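Folding a Puffer Jacket for Drawer or Shelf Storage

Posted by Aušra Kazlauskienė, 2021-03-11

A quilted jacket holds most of its volume as air. Folding it the way a shirt is folded traps that air, and the bundle opens again as soon as pressure comes off. The method in this guide pushes the air out toward the hem first and then folds along the channels. It works for jackets with horizontal quilting, lined or unlined. For vertical or diamond quilting, see the Rutorero fold instead.

What you need

A flat surface larger than the jacket. A bed is suitable if the mattress is firm.
One cotton storage bag, 10 liters for a short jacket. Bags with a drawstring are easier to fill than bags with a zipper.
A soft clothes brush, for jackets with a pile lining.

Preparation

Empty the pockets and check that the jacket is fully dry, including the cuffs and the inside of the collar. Filling that goes into storage damp will clump, and clumps are hard to break up later. Smooth the sheet or cover under the jacket. Remove anything with a hook or a buckle from the area where you will be pressing - light shell fabric snags easily.

Put the jacket down loosely and let it settle for 2 minutes before you start.
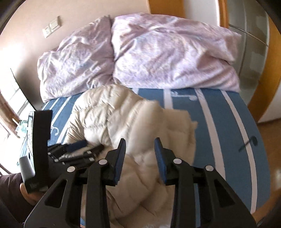
Cream-white puffer jacket before folding. The fluffy white lining shows at the lower edge.

Folding

Step 1. Spread the jacket front side down. Pull the hem and collar gently in opposite directions until the channels lie parallel.

Step 2. If the lining is fluffy, turn back the hem and brush any exposed pile in one direction. Turn the hem down again.

Step 3. Fold both sleeves across the back. The cuffs should stop short of the opposite side seam. If they reach past it, fold each cuff back on itself.

Step 4. Place both forearms flat below the collar and press slowly toward the hem. Do not lift and press again, as this draws air back into the channels you have cleared.

Step 5. Fold the sides in to make a strip one third of the original width. Keep the fold lines straight from shoulder to hem.

Step 6. Roll from the collar down. Place each turn on a stitch line where possible. A turn made in the middle of a channel creases the filling.

Step 7. Slide the roll into the bag, hem end last, and close the drawstring without pulling it tight.

Storage time

Take the jacket out in October, shake it by the shoulders and hang it overnight. Do not use a vacuum bag for natural down.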